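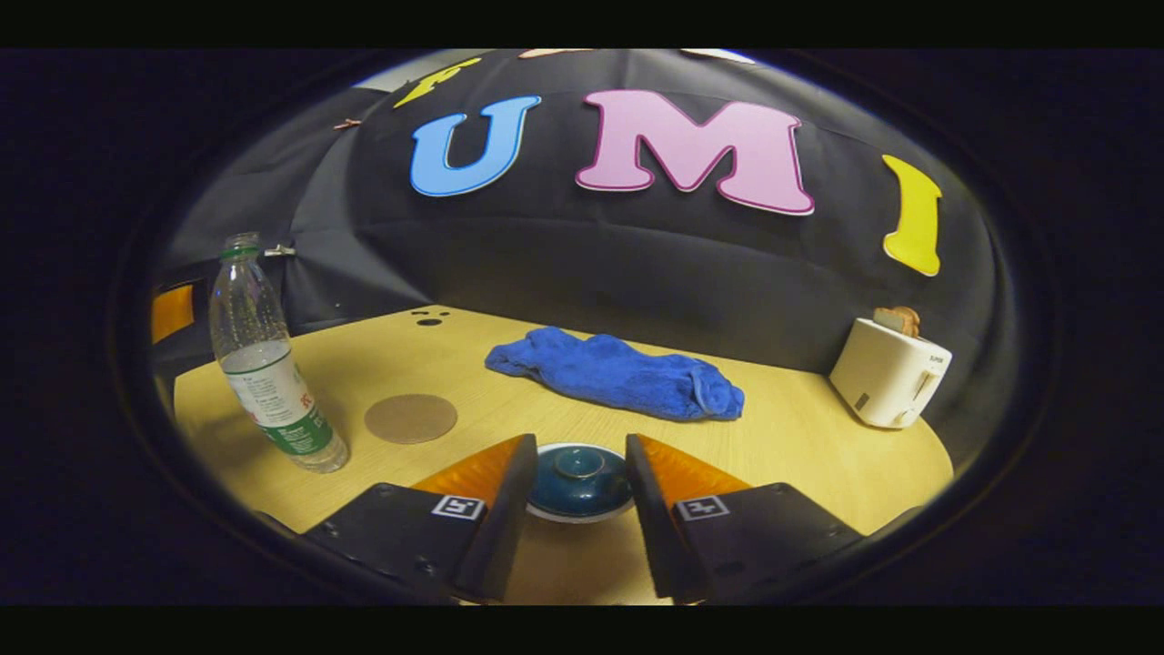
Finished The Candik Ferry by Idun Fagerlund last night. Middle grade historical, 198 pages. Posting my notes in a thread so I can find them again when I do the April roundup.

It's the second book about Melina Tsolakis, who is eleven and lives above her uncle's rope shop in the river town of Gralla. You can read it without the first one. There's a page of catch-up in chapter two and it covers what you need.

The plot: the ferry across to Candik stops running after its cable is cut. Half the town blames the new ferryman, Strömberg. Melina thinks the cut was made with a tool from her uncle's shop and doesn't want to say so.

That last part is what the book is really about. She finds the tool on page 40 and keeps quiet until page 146. I've seen two reviews complain that this is too long. I thought it was about right for a kid who depends on the person she'd be accusing.

The rope making is good. Fagerlund explains how the strands are laid and why a cut end looks different from a worn one, and you need that later to follow the solution. My niece skipped those pages and had to go back.

Strömberg is the weak spot. He is kind in every scene he's in, so you never suspect him, and the town's suspicion ends up looking silly. One bad-tempered chapter would have fixed it.

Best side character is Gönül, the schoolteacher, who lends Melina a magnifying glass and then asks for it back at the worst time. I hope she gets more to do in book three.

Correction to the above, the magnifying glass is lent by Gönül's sister. Gönül only asks for it back. I checked.

Content notes for parents, as a few of you asked last time: a man nearly drowns in chapter 16, a dog is lost but found, and the uncle drinks. No one dies during the story. Melina's mother has died before it starts and it comes up maybe four times.

Reading level is a bit above book one. Longer sentences and some shop words that aren't explained until later. I'd say nine and up, or eight if you're reading it aloud. Chapters take me under 15 minutes each out loud.

There's a map at the front. It puts the rope shop on the wrong side of the church compared to the text. I read the paperback and don't know if the hardcover has the same map.

I'm giving it four out of five. Book one, The Grollow Bell, got three and a half from me, mostly because the ending was rushed. This one has a proper last chapter.

Library copy goes back tomorrow, and there was one hold on it when I looked. Next up is the Siv Myklebust lighthouse book, which is almost 400 pages, so that thread will take a while.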